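4.2 Choosing and Placing a Parts Bin

The Trelton shelf kit takes steel or plastic bins up to 20 inches wide. Steel bins last longer but are heavier, so fit them on the lower shelves only.

1. Loosen the two front clips and slide the shelf out to the first stop.
2. Set the bin on the shelf with its tall side to the back.
3. Push the bin back until it touches the rear rail.
4. Tighten both clips by hand. Do not use a power driver.
5. Write the part number on the label card and slip it into the holder.

Note: The label holder is sold separately for shelves made before October. 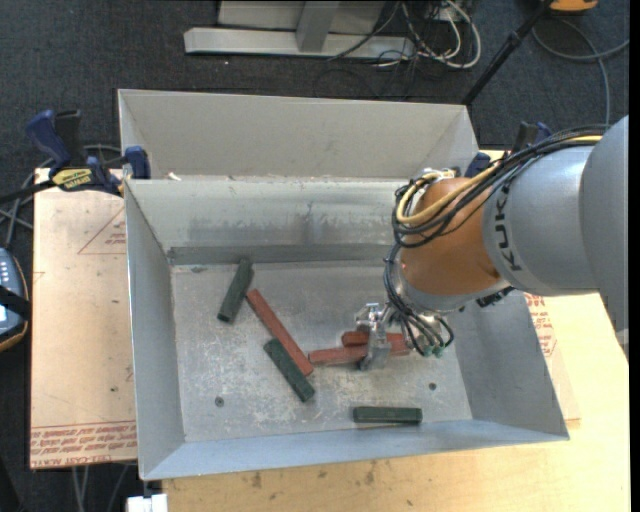 Fig. 19. Sheet-metal bin with sloped left side and tall back panel.

Scratches on the floor of a steel bin do not affect its use. If you see rust, sand the spot, wipe it clean and apply a thin coat of clear primer. Let the primer dry overnight before you put parts back.

CAUTION: Bin edges can be sharp. Wear gloves when you lift or empty a bin.

CAUTION: Never stack more than 4 empty bins on the top shelf.

For plastic bins, go to section 4.3.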